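This repository holds the text and worksheets of *The Vurngate Workbook*, a self-help course on building steady habits after a hard year. The book is by Haziq Wuisan and is published by Stisirwood.

## Contents

- `chapters/`: 15 chapters in plain text
- `worksheets/`: 20 printable sheets, letter size
- `audio-notes/`: scripts for the six guided sessions

The full print edition runs 316 pages. Page references in the worksheets follow that edition.
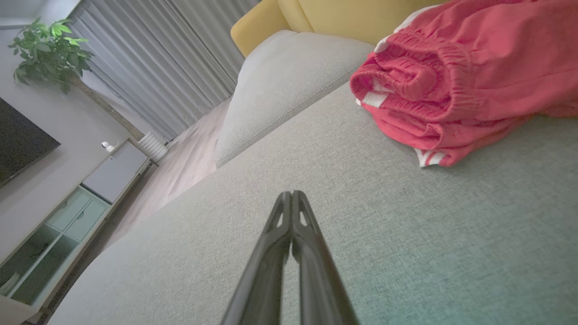 ## Using the worksheets

Read the chapter first, then fill in the sheet the same day if you can. Sheets 6 and 15 build on earlier answers, so keep your old copies. Group leaders may print as many as they need. Please leave the footer on.

The evening review in chapter 4 takes a pen and a quiet seat. Skip any question you don't want to answer and come back to it later.
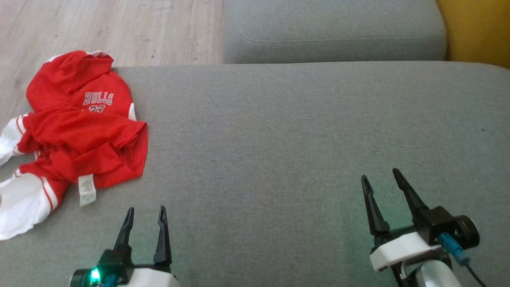
**Grerkemmont, 09/12/2019**

Worksheet 12 has been replaced. The old version repeated a question from sheet 11. Chapter 9 now uses the shorter goal list from the Jaber reading group.

## Known problems

- The index is missing entries for the last two chapters.
- Sheet 20 prints with a blank second page on some printers.

## License

Free for personal and group use. Ask Stisirwood before reprinting whole chapters.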